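Section 6: Running the simulated room at an open day

Use this section when you show the Skula simulator to visitors on a stand or in a classroom. It assumes the Clustetti scene pack is already installed and that you have finished the display test in Section 4. Allow 21 minutes for one full run, questions included.

6.1 Before the doors open

1. Start the host computer and log in with the demo account. Do not use your own account – the demo account hides the file menus.

2. Open the launcher and pick the room scene. Loading takes almost 19 seconds on the standard machine. Leave the mouse alone until the status bar turns green.

3. Set the frame limit under Display. The projector supplied with the Rüegg stand kit does not like anything above the default.

4. Open the gripper view for the left arm, then the one for the right. Check that both fingers show in each view and that the gripper is open.
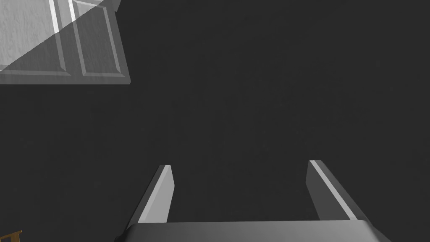 5. Press Home on the control pad. The arms go to their start position and the counter in the corner resets to zero. If the counter does not reset, close the scene and load it again.

6. Turn off sleep mode and screen lock. This was missed twice at the Idville open day in July, and both times the group had to wait for someone with the password.

NOTE: The session code for the demo account is 3883. Type it on the control pad, not on the keyboard.

6.2 Starting the tour

Begin with the body view. Visitors understand the simulator faster when they can see both arms and part of the room together, and it gives you something to point at while people are still finding a place to stand.

7. Select Body View from the left menu. The view is tilted because it follows the robot's own mounting angle. Leave it that way. Leveling the view by hand breaks the link to the arm controls.

8. Tell the group that everything on the screen is simulated. Say it early, and say it again if people join late.

9. Name a few things in the room and ask visitors to find them. The desk, the plant, and the drawer cabinet work well with younger groups. 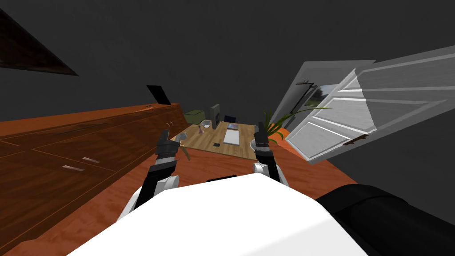
Figure 6-2. Body view with both grippers raised. The desk is between them and the drawer cabinet is on the left.

10. Move one arm slowly with the pad. Keep the speed slider at the lowest mark for the first move. Visitors at the back will lose track of a fast arm.

CAUTION: Do not hand over the pad while an arm is moving. Let go of both sticks, wait for the hold light, then pass it across.

6.3 Changing views

11. Press View once to switch to a gripper view. The picture changes at once, with no fade, so warn the group first. Some people find the jump unpleasant on a large screen.

12. Ask a visitor to work out which part of the room they are looking at. A leaf at the side of the view is often the only clue they need.
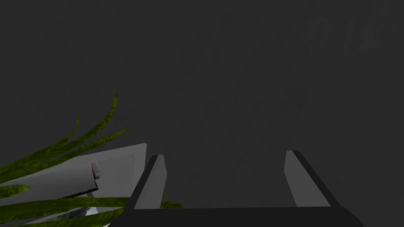

13. Press View again to return to the body view. If you pressed it too many times and reached the settings page, press Back.

14. Let each visitor drive for one turn. A turn ends by itself after 600 control steps. You can end it sooner with the Stop key, which holds both arms where they are.

NOTE: Holding the arms does not pause the recording. To pause it, use the red button on the control page. Recordings from open days are deleted when you log out unless you tick Keep.

6.4 Looking around the room

With a quiet group, or one that has already seen the short tour, turn the body and take in the rest of the room. Turn it a little at a time. The floor line swings a good deal on the screen, and people standing close will notice it most.

Good stopping points are the open doorway, the book on the desk, and the wooden drying rack on the floor.

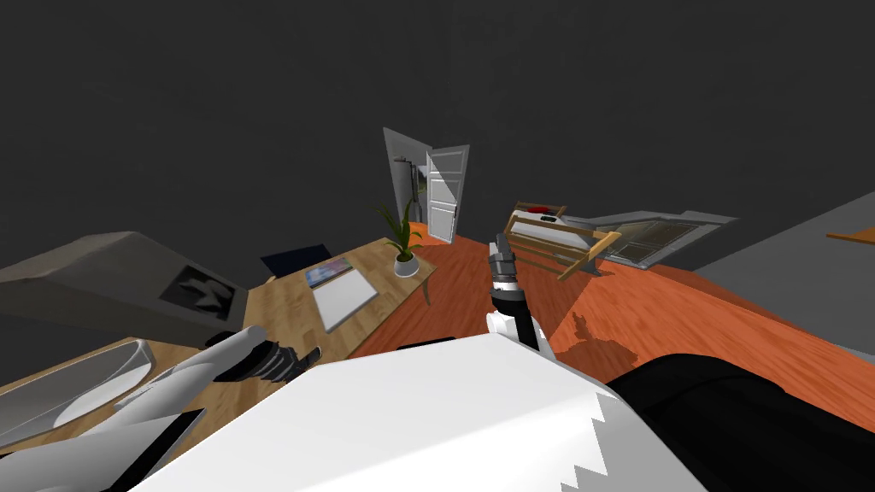
Hacer Yurt, who ran most of the Idville sessions, kept this part until last and took questions during it. That worked better than asking for questions after the screen had gone blank. The ones that came up most were about joint limits and whether the room could be changed. For joint limits, see Section 9. For scene editing, see Section 11 – it is switched off in the demo account.

6.5 Closing down

15. Press Home and wait for the hold light.

16. Close the scene, then the launcher. Closing the launcher first leaves the scene running in the background.

17. Write the number of runs and any faults on the stand sheet.

18. Log out of the demo account and put the pad back on its charger.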